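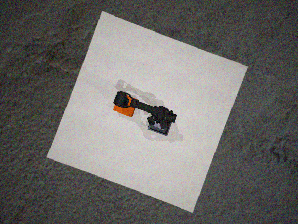 An anniversary book is the best present I've ever made anyone, and I am not a crafty person (ask my sister Fathima, who has seen my Christmas cards). I made one for my husband Pranab when we hit 35 years married, and so many of you asked how I did it that I'm finally writing it all down. The page I get asked about most is the dark one with the crooked square, so let's start with how that works. Look at the big white square up top, turned a little on the dark grey, with a good wide border of grey showing on all four sides. That's the whole trick! Pale square, dark background, a bit of a tilt, and plenty of room around it. I did my wedding page exactly like that and stuck the photo in the middle of the white.

What you'll need

A square album with plain pages, the kind where you can add more
Dark grey card and white card, 200 gsm if you can get it
Acid-free glue stick or photo corners
A soft pencil and a decent black pen
A metal ruler and a craft knife
A shoebox with a lid
Somewhere to hide it all

Step 1: Choose your photos

This is the slow bit. I had 1,405 photos on the computer before I even opened the biscuit tin of old prints, and I cried at most of them. Go through quickly the first time and don't stop to think. If a photo makes you smile or say "oh!", it goes in the shoebox pile. Then leave it for a few days and go through again, harder this time. I aimed for one good photo from each year, with a few extras for the babies.

Don't only pick the nice ones. My favourite page has a blurry shot of Pranab asleep at our old place in Jayasinghe Street, with a newborn on his chest and odd socks on. You can't see much of his face but I'd know those socks anywhere.

Get copies made of anything old and precious and glue in the copies. Please don't skip this, I beg you. The originals went straight back in the tin.

Step 2: Write before you glue

Sit down with a cuppa and write a few lines for each photo on scrap paper. I gave myself 90 minutes a night once he'd gone to bed, and some nights I only managed two. Write it how you'd say it. My first goes sounded like a greeting card, all "my darling husband, through the years", and he'd have wondered who wrote it. So I crossed them out and put down what I remembered: what we ate, what broke down, what he said when the car wouldn't start on the way home from our honeymoon.

If you get stuck, try finishing one of these:

The thing I never told you about this day was...
I knew we'd be all right when...
You won't remember this, but...

Step 3: Make the tilted page

Cut your dark grey card to the size of the album page. Cut the white square a fair bit smaller. Lay it down straight first, then turn it clockwise with your fingertips until it looks jaunty, and stop before it looks like you bumped it. Keep every corner well inside the dark card. Mark the corners lightly in pencil, lift, glue, and press it back down from the middle outwards.

Your photo can sit straight on the white square or follow the tilt. I followed the tilt. Then leave it under a heavy book overnight.

One or two of these in a whole book is enough. I got carried away and did six, and had to pull four of them apart.

Step 4: Leave some blanks

I left three empty pages at the back. Pranab asked if I'd run out of photos and I said no, love, those are for later. He went very quiet and had to go and check on the barbecue.

Step 5: Get the kids in on it

Ask each of them for one page and give them a deadline that's a good month before the real one. Ours are grown up and I still had to ring twice. My son drew a map of every camping trip we took, including the one where we lost the tent pegs, and my daughter wrote out her dad's curry recipe the way he tells it — "put some, then put more".

Wrap it in something plain, and give it when the two of you are on your own if you can. We sat up until nearly midnight with ours and the tea went cold twice. If you make one, leave me a comment and tell me which photo got you!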